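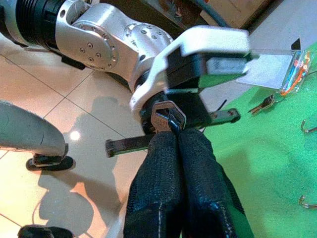

## Rinse water: what we learned at the last few metres of pipe

*From the process water group at Rukden, June 2026*

In the last newsletter we wrote about the new filter housings in the water plant. Several readers asked a question which we did not answer there: if the water leaves the plant in such good condition, why does the wet bench still sometimes report a slow rinse? We would like to give this question a proper answer, as it was also the subject of our work at the Kuroda site this spring.

### Good water at the plant, different water at the bench

Ultrapure water is a hungry liquid. It has almost nothing dissolved in it, so it takes up a little of everything it touches: carbon dioxide from the air, organic material from a new gasket, silica from an old resin bed. At the outlet of the polishing loop all our readings were inside the specification, and they have been there for a long time. But the wafer does not stand at the outlet of the polishing loop. Between this point and the rinse tank there is a branch line, a valve, a short hose, often a heater, and then a spray bar or a quick-dump tank with its own habits.

Miyuki Miyazaki from our group looked at 372 rinse records from the four wet benches which process 300 mm wafers. She compared the time until the resistivity of the tank came back to its set value after each dump. Three benches behaved almost the same. The fourth bench was slower, and its results were also more spread. The chemical step before the rinse was identical on all of them, and the recipes had the same version number.

### Where the time was lost

Our first idea was the resistivity cell. A cell with a film on the electrodes can answer slowly, and then one sees a long rinse which in reality is a short rinse and a tired sensor. Noboru Sekiguchi exchanged the cell for a newly calibrated one. The curve did not change, so we put the old cell back and continued.

The second idea was the flow. The supply to each bench should be 70 litres per minute during the overflow phase. On the slow bench the flow meter showed the correct value. However, this meter sits before the branch to the spray bar, and it cannot say how the water divides itself after the branch. We measured the two parts separately with a clamp-on meter. The spray bar received less than its share and the bottom inlet received more. The tank was therefore rinsed well from below, but the upper part of the wafers and the handles of the carrier had a weaker flow, and the chemical stayed there longer.

The cause was a small manual valve in the spray bar line, which was not completely open. It has no position marking and it is behind the side cover. We do not know when it was moved. After it was opened, the recovery time of the fourth bench came to the same level as the other three, and it has stayed there for all lots since then.

### The dead leg

While the cover was off, we found a second thing, and for us it was the more interesting one. Behind the heater there was a tee with a capped end, left from an earlier connection. In such a dead leg the water does not move. It stands, it takes up organic carbon from the plastic, and bacteria can settle on the wall. When the pressure changes, for example when a neighbouring valve closes quickly, a small amount of this water comes out into the main line.

This explains an old mystery. The online TOC monitor on the return line had shown short peaks for many months. They were too small for an alarm and too short for a manual sample, and in the monthly report they disappeared in the average. When we put the times of the peaks next to the valve log, most of them came directly after a closing of the drain valve on that bench. The tee was removed during the planned maintenance and replaced with a straight piece. The peaks have become rare since then – a few remain, and we are still looking for their source.

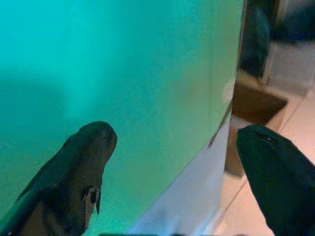
*Dark gripper fingers, close up.*

### What we have changed

The changes are not large, and most of them cost more attention than money.

- The flow to the spray bar and to the bottom inlet is now measured separately on every bench, once per quarter and after each opening of the side cover.
- All manual valves in the branch lines have a position mark and a tag. The tag shows the correct position and the initials of the person who checked it.
- The recovery time after the dump is recorded as its own value in the Tretgate database. Before this, we stored only "pass" or "fail".
- Every piping drawing is checked for capped tees before a new connection is approved. As a rule, the length of an unused branch must be shorter than three times its diameter, and if possible there should be no unused branch.

The third point brought some discussion. Takumi Iwasaki, who is responsible for the recipes, was afraid that one more control chart would bring many false alarms, and we understand this concern. For the moment the chart is only for information. We will decide about limits when we have seen it through at least one change of the resin in the polishing loop.

### A note about sampling bottles

Cúc Ung asked us to repeat one point about manual samples, as we have received several bottles with strange sodium values. Please let the sample valve run continuously at low flow before you take the sample, and do not open and close it shortly before. The movement of the valve itself produces particles. Rinse the bottle and also the cap several times with the water to be sampled, fill it to the top without air, and close it immediately. Wear fresh gloves, and do not touch the neck of the bottle even with the gloves. Write the label before you fill the bottle, not afterwards with wet hands.

Bottles for silica must be plastic. We still receive glass bottles from time to time, and we cannot use them for this analysis.

### Questions still open

We would like to know if the hot rinse shows the same behaviour. The heater changes the pressure in the branch, and hot water takes more out of the plastic than cold water does. A comparison at the Vakusska line is planned for this, with the same method and the same clamp-on meter. The results will be in a later issue.

If your bench has a slow rinse and you have already changed the sensor, please look at the division of the flow first. The clamp-on meter can be borrowed from our group. Write to Genji Matsuda with the bench number and the diameter of the tube, so that he can prepare the right adapter.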